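Skarusetti Help Boards > Crafts and Small Repairs > Beads and Stringing

Stringing small plastic cube beads on craft wire - wire keeps getting stuck

Posted by plainthread, 6 May 2021

I have a bag of small plastic cube beads, mixed colors, with a round hole through the middle. I want to string them on colored craft wire to make a hanging for a window. The wire is the thin kind with a colored coating. I bought two spools from Zeman, one green and one yellow.

The trouble is getting the wire through. On some beads it goes straight in and out the other side with no effort. On others it goes in a short way, stops, and bends. If I push harder it kinks, and then that piece of wire has a permanent bump in it that won't go through anything. I've wasted a good length of the green already.

Things I have tried: cutting the end with kitchen scissors, cutting it with nail clippers, and rolling the end between my fingers to straighten it. I also tried dipping the end in dish soap. The soap helped a little but made the beads slippery and I dropped half of them under the sofa.

I have two strands planned with 15 beads on each, so 30 altogether, and at the rate I'm going it will take all month. Also, once the beads are on, how do I stop them from sliding down to the bottom? I want gaps between them. I would like to avoid glue if possible, as the wire will show.

3 replies

sirkberg_beads

Your scissors are the first problem. Kitchen scissors squash the end of the wire flat before they cut it, so the tip is wider than the rest. Nail clippers leave a little wedge shape, which is better but still catches. Get a pair of flush cutters, the small kind sold for jewelry work. Cut straight across, then cut again a tiny bit further back if the first cut leaves a burr. Wear glasses or turn the wire toward the table when you cut, as the ends can fly.

Second, the coating. On colored wire the coating can bunch up at the tip when you force it against something. If you look closely at one of your bad ends you may see a small collar of color pushed back from the metal. That collar is what jams. Trim it off and start with a clean end.

Third, check the beads before you start. Molded plastic beads often have a thin skin of plastic left inside the hole, usually halfway. Hold each bead up to a lamp and look through it. If you can't see a clean circle of light, push a stiff metal pin through from both ends. I use a straight piece of steel rod from an old hinge. A large darning needle works too. Push gently and turn it as you go. Don't heat it. I melted a hole shut that way and had to throw the bead out.

Sort the beads into a pile that passes and a pile that needs clearing, and do all the clearing in one go. It is dull work but it goes quickly once you have the rhythm.

For the actual stringing, hold the wire close to the tip. Most people hold it too far back and it bends in the gap between the fingers and the bead. Feed it in short pushes, and move your grip back each time. If the wire stops, don't push. Pull it out, turn the bead around and go in from the other side.

As for gaps, make a small loop in the wire under each bead. Wrap the wire once around the tip of a pair of round nose pliers, and slide the next bead on after it. The loop has to be bigger than the hole and that is all it needs to be. It looks neat enough, especially in a window.

mapleporch

just use fishing line. I did a window hanging for my sister with fishing line and knots and it has been up since January with no trouble. You can't see the line from across the room and it goes through anything. Wire is a pain

(edit: I see you want the wire to show. Then ignore me. But try the line if you give up)

medico_lane

Agree with the flush cutters. I would add a few things from doing this with a group of kids on Saturdays.

Don't cut the full length of wire at the start if you can help it. Leave it on the spool and string from the free end, and push the beads down toward the spool as you go. You have less loose wire to get tangled, and if the tip gets damaged you can trim it without losing your measurement. You will need to plan your order backward, with the bead nearest the spool going on first. If you are making the loops as you go this won't work, so do one or the other.

Curly wire can be straightened by pulling it through a folded piece of soft cloth a few times. Pull slowly or it warms up and the color can rub off. You only need the first hand's length to be straight for threading. The rest can have a wave in it and I think it looks better that way in the finished piece.

Work on a plain white surface - a tray with a rim is best. Small cubes don't roll as badly as round beads but they do bounce. A white background also makes it much easier to see the hole and the end of the wire, and bright colors like your green show up well against it. If your table is dark, put a sheet of paper down.

I don't bother with loops for small cubes. I put a wiggle in the wire under each one, a soft S shape bent with the fingers, and the bead sits on top of the first bend. It holds if the hole is a close fit. If your holes are wide, use the loops.

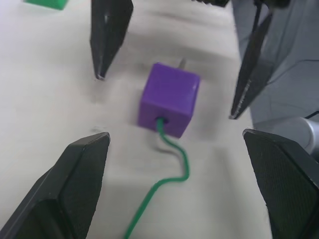

Make one short test strand with two or three beads before you do the full ones, and hang it up overnight. If the beads have slipped by morning, make the bends tighter. And keep your kinked pieces of green, they are fine for the hook at the top where it goes over the curtain rod.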